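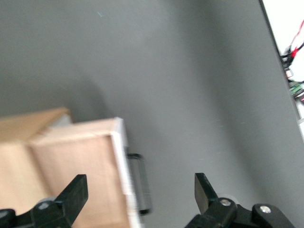

# About Troseck

We pack and store other people's things. That's the business, and we'd be suspicious of anyone who made it sound grander.

Troseck was started by Firdevs Güneş and Kevser Gezer, who had each paid a moving company to lose something. In Firdevs's case it was a box of winter coats. Kevser's was the legs of a table, and she still has the top. Neither of them believed the word "secure" on a brochure after that, and you won't find it on ours.

## What we do

We bring boxes, fill them at your place or at ours, label them and keep them until you want them back. Most customers are between apartments. A few are small offices, and the longest-standing of those is Canpolat, a tailoring shop that sends us its pattern archive every October and collects it in spring.

## What we think about boxes

Cardboard is fine. We get asked about plastic crates nearly every week, usually by someone who has read that they're better for everything. They're better for a damp basement. For a dry room and a few months of storage, a decent carton with its flaps folded properly does the same work and costs you less.

We're less sure about handles. A handle is a promise about weight, and people believe it. Ours get lifted from underneath, handle or no handle, and if you book a packing visit you'll hear Kevser say so more than once. We also don't care for "universal" box sizes. Books go in small boxes. We've yet to see a large box of books that anyone was glad about.

## Prices

The small plan, which we call Batard, is $200 for a season. The larger one, Hisach, is $689 and includes packing. Delivery back to you is in both prices. We tried charging for it separately one year and didn't like how the invoices looked.

We don't run sales. If a storage company offers you half off the first month, ask what the fourth month costs.

## Reviews

We don't put them on this page. We'd pick the nice ones, and so would you. Call and ask to speak to a current customer. Canpolat has agreed to take those calls, before noon only, and they'll tell you about the time we were late.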